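Cakico 卓上ドリンク提供検討会　第4回議事録

時期：3月
時間：14時00分～15時40分
場所：Bramotgate 2階 試作室
出席：メニュー担当、器具担当、衛生担当、会場運営担当、記録
欠席：広報担当(資料は事前に受領済み)
配布資料：資料1 器具一覧(改訂版)、資料2 費用集計、資料3 前回提供数の集計、資料4 洗浄手順案

1. 前回議事録の確認

前回議事録の内容を確認し、次の一点を修正のうえ承認した。3項中「注ぎ口付き容器は全数交換」とあるのを「注ぎ口付き容器は欠けのあるもののみ交換」に改める。修正版は共有フォルダに格納する。

前回の継続事項のうち、卓の高さの調整は完了。照明の色温度の件は会場運営担当が設備側に照会中で、回答は次回までに得る見込み。

2. 提供数の報告(資料3)

前回の提供期間における提供数は554杯。想定を上回ったのは午後の時間帯で、午前は想定を下回った。メニュー担当より、氷の補充が追いつかない時間が二度あったとの報告があった。いずれも補充者が洗い場と兼務になっていた時間帯である。

会場運営担当より、列の長さ自体は問題なかったが、注文を受けてからグラスに氷を入れ始めるまでの間が長いとの指摘があった。器具の取り置き位置が担当者ごとに異なり、持ち替えが増えていることが一因とされた。これを受け、卓上の配置を3項で検討した。

3. 卓上配置の検討

3.1 グラスと氷の投入

卓の左手前にワイングラスを置き、その上から金属製スクープで氷を投入する配置を検討した。着色液を入れたビーカーは卓の中央に横に並べ、グラスとは前後にずらす。持ち手付きのカップはグラスの奥とする。

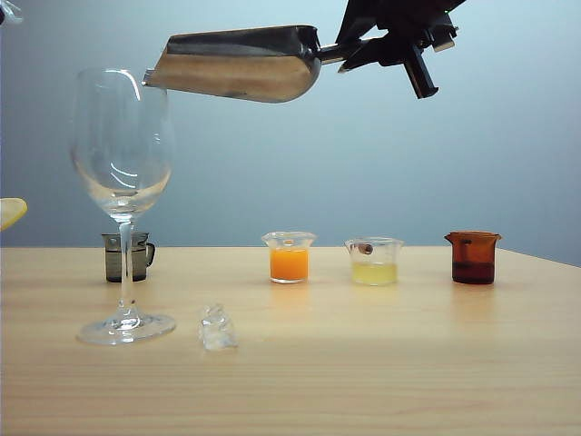 図1　卓上配置。ワイングラス縁上の金属製スクープと、中央に並ぶビーカー

器具担当の説明は以下のとおり。

・スクープは細長い樋形で、先端が開いている。先端をグラスの縁より内側まで差し入れてから傾けること。縁の手前で傾けると、氷が脚の側に落ちる。
・ワイングラスは口がすぼまっているため、一度に入れる氷は一個を標準とする。
・スクープの先端をグラスの縁に当てない。

これに対し、衛生担当より卓上に落ちた氷の扱いについて質問があった。図1のグラスの脚元付近にも氷状の透明な塊が一つ見える。協議の結果、卓面に触れた氷は本物・見本用を問わずグラスに戻さないこととし、回収用の皿を一枚追加する。皿の位置はグラスの右手前とし、注ぐ動作と干渉しないことを次回試行で確認する。

メニュー担当より、グラス奥のカップが正面から見えにくいとの意見が出た。灰色がかった半透明のもので、透明な脚越しに見ることになる。カップを右へ寄せる案と、奥行き方向にさらに下げる案が出た。前者はビーカー列との間隔が狭くなるため、後者を優先して試す。

3.2 着色液の容器

着色液は一杯あたり100 mlを基準量とする。目盛りの読み取りは容器を卓に置いた状態で行い、手に持ったまま読まない。目盛りが白色の容器では、液面より上の透明部分で線が読みづらい。器具担当は濃色目盛りの品の有無をGirnbergに照会する。

持ち手付きのガラス容器を用いる案についても協議した。容器同士が近接していると、持ち手に指を入れる際に隣の容器へ触れるおそれがある。 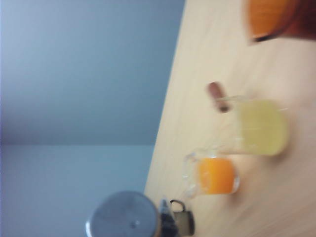 図2　淡黄色の液の容器(大)と橙色の液の容器(小)

図2では大小二つの容器がほぼ接する位置にあり、橙色の液の容器が卓の縁に近い。主な意見を記す。

・大きい容器と小さい容器を隣り合わせにする場合、小さい方を卓の縁側に置くと袖が掛かりやすい(会場運営担当)。
・淡黄色と橙色は隣接していても取り違えにくい。配色上は現行のままでよい(メニュー担当)。
・淡黄色の容器のそばにある赤茶色の小さな円筒形のものは、配置表に記載がない。卓上に置く小物は、用途を含めて資料1に追記すべきである(衛生担当)。

以上を踏まえ、容器の間隔は指二本分以上とし、卓の縁からは手のひらの幅以上離すこととした。床面や卓面への印付けは行わず、配置表の図で示す。小物の追記は器具担当が行う。

なお、液量を容器の縁近くまで入れると運搬時にこぼれやすい。満量の扱いは容器の種類ごとに定める必要があり、今回は結論を出さず継続とした。

4. 器具および費用(資料1、資料2)

今期の器具補充費は3,503円。内訳は回収皿、ブラシ、布巾である。スクープの追加購入は今回の集計に含まない。

スクープについては、Halimから柄の長い品の提案があった。現行品は柄が短く円筒形で、洗浄後の水切りの際に転がりやすいとの声が洗い場から出ている。一方、柄が長いと卓奥のカップに当たる可能性がある。試用品を一本借り受け、3.1の配置変更後に評価する。

紙ナプキンは100枚を単位として発注する。端数の在庫は試作室の棚下段にまとめ、提供用と試作用を分けて管理する。現在は両者が混在しているため、棚卸しを先に行う。

破損品の報告様式について、器具担当より記入欄を減らす提案があり、承認された。品名、状態、発見場所の各欄を残し、原因欄は任意記入とする。

5. 洗浄および片付けの手順(資料4)

衛生担当より資料4の説明があった。変更点は次のとおり。

(1) ワイングラスはほかの容器より先に洗う。脚の部分を持って回さず、ボウル部を支えて洗う。
(2) 着色液を入れた容器は、残液を捨てたのち水で一度すすぎ、洗剤を用いる。注ぎ口の内側は細いブラシを使う。
(3) スクープは曲面の外側にも糖分が付着するため、両面を洗う。乾燥は先端を下に向けて立てる。
(4) 木目の卓面は固く絞った布巾で木目に沿って拭き、続けて乾いた布巾で拭く。水を直接かけない。

(2)について、メニュー担当より、橙色の液は時間を置くと容器の内壁に残りやすいため、提供終了後ではなく補充のつど容器を入れ替えたいとの要望があった。必要な容器数が増えるため、器具担当が在庫を確認してから判断する。

(4)について、会場運営担当より、卓面の保護剤の塗り直しは会場側で実施する旨の申し出があった。塗布当日は卓を使用できない。日程は別途調整する。

6. 決定事項

・卓上の落下氷は使用しない。回収皿を一枚追加する。
・持ち手付きカップは奥行き方向に下げた位置で試行する。
・着色液の基準量は一杯あたり100 mlとする。
・容器間隔と卓の縁からの距離は3.2のとおりとし、配置表に反映する。
・破損品の報告様式を改訂する。
・洗浄手順は(1)(3)(4)を採用、(2)は容器入れ替えの件を除き採用とする。

7. 継続事項および担当

・濃色目盛り容器の照会(器具担当)
・Halimの試用品の借り受けと評価(器具担当)
・容器の種類別の満量の設定(メニュー担当)
・補充時の容器入れ替えに要する在庫の確認(器具担当)
・ナプキンの棚卸しと区分け(会場運営担当)
・照明の色温度の回答(会場運営担当)
・氷補充者と洗い場の兼務解消案(メニュー担当、会場運営担当)

8. その他

広報担当から書面で、メニュー表の飲料の並び順を卓上の容器の並び順に合わせたいとの依頼があった。配置表の確定後に対応する。

試作室の冷凍庫について、製氷皿の段と保冷剤の段を入れ替えた。扉の表示は未変更のため、記録担当が貼り替える。

次回は同じ試作室で14時00分開始とし、冒頭で変更後の配置による試行を行う。エプロンと配置表の写しを各自持参のこと。

以上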